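Search this site Enter keywords Go

Print this page | E-mail this page

Where Does Dirty Money Go? A Money Laundering Explainer for Kids

Hi, it's me again, Piroska Pintér. Last time I wrote about banks and what they do with your birthday money. A lot of you wrote in afterward with the same question: what do crooks do with theirs?
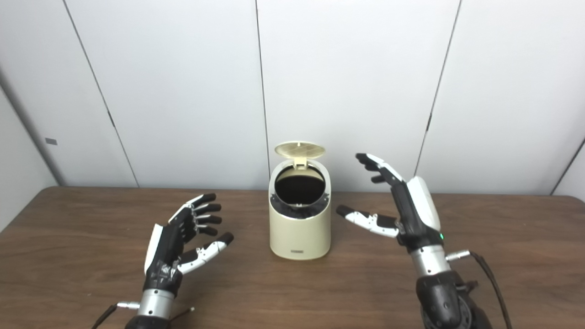

It's a great question, because having a big pile of stolen money is harder than it sounds in the movies. Let me make up a crook so I can show you. I'll call him Mr. Bramamine. He lives in a town called Ciltcombe and he has stolen $28,000. (Boo!)

Mr. Bramamine wants a boat. But if he walks into the boat shop with a suitcase full of cash, the shop owner is going to wonder about it. So will his neighbors, and so will the tax office, which knows he hasn't had a job in ages. He needs a story about where the money came from. Making up that story, and moving the money around so the story looks true, is called money laundering.

Laundering is an old word for washing clothes. No soap is involved here! The crook wants "dirty" money to look "clean."

How do they do it?

Say Mr. Bramamine opens a car wash. On a slow morning he washes 2 cars. In his notebook he writes down 22. Then he takes some stolen cash, mixes it in with the real money from his customers, and carries it all to the bank. If anybody asks, he says, "Business was good today!"

After that he might send the money to another bank, and then to a company in a different country, and then back home again. Every hop makes the trail harder to follow. Grown-ups call this part layering, and I always think of a very sneaky lasagna.

At the end he buys the boat, and it looks like he paid for it with car wash money.

Who catches them?

Lots of people help. Banks have to know who their customers are, so when you open an account with your mom or dad, somebody asks for ID and an address. Banks also watch for things that don't fit. A tiny car wash that brings in more money in April than every other car wash in town put together? That doesn't fit. The bank can send a report to the government, and it isn't allowed to tell the customer that it did.

Then the investigators get to work. Some of them are police officers, but plenty are accountants, people who are really good with numbers and records. They might look at how much water the car wash used. If Mr. Bramamine says he washed hundreds of cars but his water bill is teeny, he's got some explaining to do.

Why should we care?

Sota Hamada, a reader, asked me this one: "If the money is already stolen, who does it hurt?" Well, if crooks can't spend what they steal, stealing isn't much use to them. Laundering lets them keep it, and sometimes they use it to pay for more crimes. It also hurts the honest car wash down the street, which only has real customers to pay its bills.

One thing to remember, especially when you're older. Sometimes crooks go online and offer teenagers easy cash to let money pass through their bank accounts. Don't do it, even if it's a friend who asks - it's against the law, and you could get in big trouble. Tell a grown-up you trust.

Words to know

Cash: paper money and coins.
Launder: to hide where money came from.
Account: a record of the money you keep at a bank.
Transfer: moving money from one account to another.

Next time I'll answer Selim Akyol's question about fake money and how stores spot it.

Contact us | Copyright Punis Kids' Pages | Back to top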